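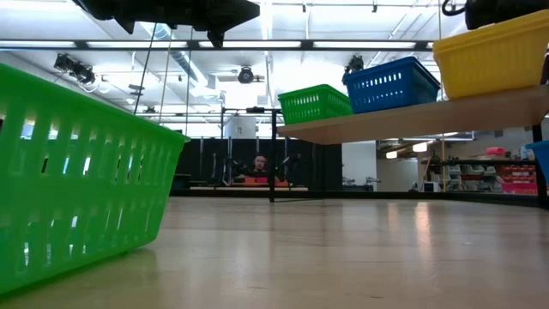

3. Kommissionierung und Lagerplatzvergabe

Skript zur Veranstaltung Grundlagen der Lagerlogistik, Teil 3
Stand: 11. Mai 2021

3.1 Einordnung

In Teil 2 ging es um den Wareneingang und die Einlagerung. Teil 3 behandelt die Entnahme von Teilmengen aus einem Gesamtbestand auf Grund eines Auftrags. In kleinen und mittleren Lagern entfällt darauf meist der größte Teil der Arbeitszeit. Die Begriffe Pick, Position und Auftragszeile werden in der Literatur nicht einheitlich verwendet. Im Skript gilt: Eine Position ist eine Zeile im Auftrag, ein Pick ist ein einzelner Griff ins Fach.

3.2 Zeitanteile

Die Kommissionierzeit setzt sich zusammen aus:

Basiszeit (Auftrag übernehmen, Behälter bereitstellen, Abgabe)
Wegzeit
Greifzeit
Totzeit (Lesen, Suchen, Vergleichen, Quittieren)

Die Wegzeit lässt sich über die Platzvergabe und die Wegstrategie beeinflussen, die Totzeit vor allem über Beschriftung und Belegform. An der Greifzeit ändert man mit organisatorischen Mitteln wenig, hier zählen Greifhöhe, Greiftiefe und die Art des Behälters.

3.3 Behälter

Für Kleinteile kommen offene Sichtlagerkästen, geschlossene Stapelbehälter und geschlitzte Kunststoffkörbe in Frage. Körbe sind leicht und lassen den Füllstand von der Seite erkennen, eignen sich aber nicht für Teile, die kleiner als die Schlitzbreite sind. Bei Stapelbehältern ist auf ein einheitliches Grundmaß zu achten. Farben sollten nur eingesetzt werden, wenn sie eine feste Bedeutung haben (Warengruppe, Sperrbestand, Retoure). Die Bedeutung gehört auf einen Aushang in der Zone.

3.4 Feste und freie Lagerplätze

Festplatz: Jeder Artikel hat genau ein Fach. Leicht zu lernen, auch ohne EDV zu führen. Nachteil ist der Platzbedarf, da jedes Fach auf den Höchstbestand ausgelegt wird.

Freie Vergabe (chaotische Lagerung): Der Artikel kommt in das nächste passende Fach. Bessere Flächennutzung, setzt aber eine lückenlose Buchung voraus.

Mischform: Festplätze in der Greifzone, freie Vergabe im Nachschub. In der Praxis häufig.

3.5 Rechenbeispiel Fuvar

Das Ersatzteillager Fuvar führt 758 Artikel, davon 718 in der Fachbodenzone und den Rest auf Palette. Im August wurden an einem Tag 300 Positionen kommissioniert. Auf 30 Artikel entfiel dabei fast die Hälfte aller Zugriffe. Diese Artikel lagen über alle Gänge verteilt, weil die Fächer seinerzeit nach Artikelnummer vergeben wurden.

Aufgabe: Berechnen Sie den Anteil der Schnelldreher am Gesamtsortiment. Skizzieren Sie eine Neuverteilung nach Zugriffshäufigkeit und geben Sie an, welche Daten Ihnen dafür noch fehlen.

Hinweis: Der Umsatzwert eines Artikels ist für die Platzvergabe zweitrangig. Eine ABC-Analyse nach Wert führt hier zu anderen Ergebnissen als eine nach Zugriffen.

3.6 Nachschub

Beim Zwei-Behälter-Prinzip wird aus dem vorderen Behälter entnommen. Ist er leer, rückt der hintere nach, und der leere Behälter löst die Bestellung aus. Der Inhalt des zweiten Behälters muss den Bedarf während der Wiederbeschaffungszeit decken, zuzüglich Sicherheitsbestand.

Zur Vorbereitung auf Teil 4 (Inventurverfahren) bitte das Fallblatt Odel lesen. Die Lösung zu 3.5 wird in der Übung besprochen.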